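Workshop tips: trying out a hand-held gripper on small things

A gripper that handles blocks and cups well can still be poor at a ring. Before you settle on one, give it an hour with the contents of a jewelry box. These notes cover hand-held two-finger grippers, the kind you squeeze yourself, but most of it applies to one bolted to an arm.

Use a tray. A shallow one with a raised rim keeps the pieces together, and you can move the whole test without setting it up again. A bed or a sofa will do for a surface, though a soft one gives under the fingers. Try the same pieces on a hard table later and write down both results.

Pick items that are awkward in different ways. Rings are low and round. A claw clip stands tall but has gaps. Anything with loose thread will snag. A watch is heavy at one end, so try it by the case first and by the strap second. 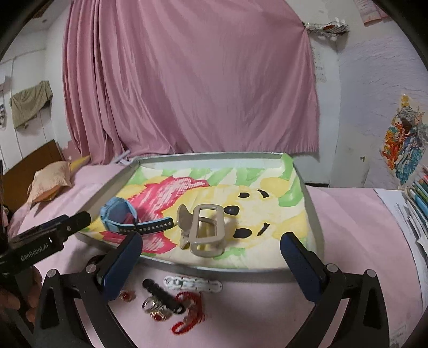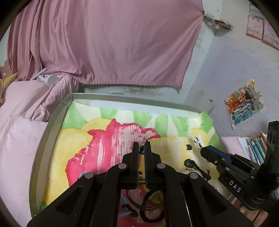
Give each item 6 tries before you move on. Count a try as good only if the piece stays up while you say "one, two, three" at a normal pace. Set it down where you want it – dropping it there doesn't count.

Change one thing at a time. If you swap the finger pads, keep the same tray and the same order of items. Wipe the pads with a damp cloth and let them dry between rounds.

On the Perow sheet we use 11 items, and a full comparison of two grippers comes to 276 tries with the repeats. That is too many for one sitting. Stop after 60, because a tired hand squeezes harder and the later scores come out better or worse for no good reason.

Flat pieces on cloth: come in low and close slowly. The cloth will bunch up a little between the fingers, and that often helps. On bare metal the same ring slides away, so push it against the rim and take it from there.

Patterned liners are fine for practice. If you are also checking a camera, do one round on a plain liner and one on a busy one. Small dark pieces on a dark patch are the first to get lost.

Check the screws and pivots before each round. A finger with play in it will miss thin things by the same amount every time, and it is easy to blame your aim.

Put the rings in a lidded jar when you finish.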